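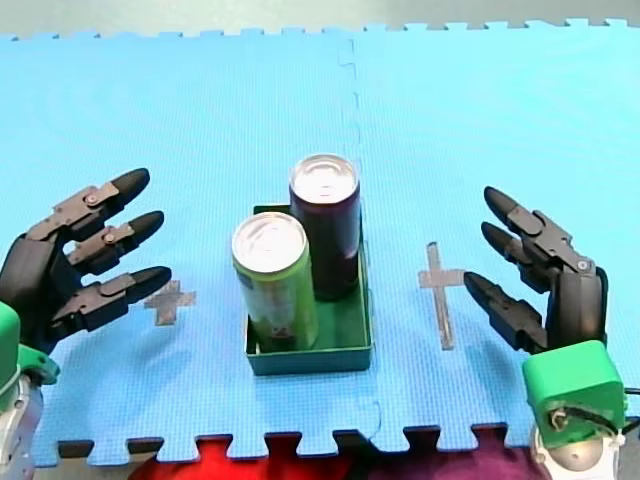

Hutden wants its cans back upright

HUTDEN, 10/25/25 – The town's snack swap has a new rule for anyone bringing drinks: they travel in a box, standing up, or they stay home.

The rule took effect at this morning's swap in the Pludby Hall, where residents trade surplus groceries once a month and argue about whether a jar of capers is worth a bag of rice. Drinks have been a sore point since June, when a grocery sack gave way on the front steps and 2 cases' worth of soda went down the hill toward the bus stop. Most of it was recovered. Some of it was opened too soon afterward.

The approved container is a shallow, open-topped box that leaves most of a can showing above the rim. Organizers say this makes it easy to see what is on offer without picking everything up, a habit they have been trying to discourage for years with signs that people also pick up.

Foam puzzle mats have been laid on the drinks tables, with tape crosses marking where things go. The mats cut down on the clatter. The tape is meant to settle the matter of whose spot is whose, although one cross had already been claimed by two separate parties before the doors opened.

Hall supplier Dramero provided the boxes at cost. The swap has handled 2,928 items so far this year, according to the ledger by the door, and hopes to pass 1,000 drinks alone before the winter break. Cans of any size are welcome, tall and slim ones included. Glass bottles still need to go to the Arai Street entrance, where there are no steps.

Anyone arriving with loose cans will be lent a box for the day. Borrowers are limited to 3 boxes each, and the hall would like them returned – empty, please, and without capers.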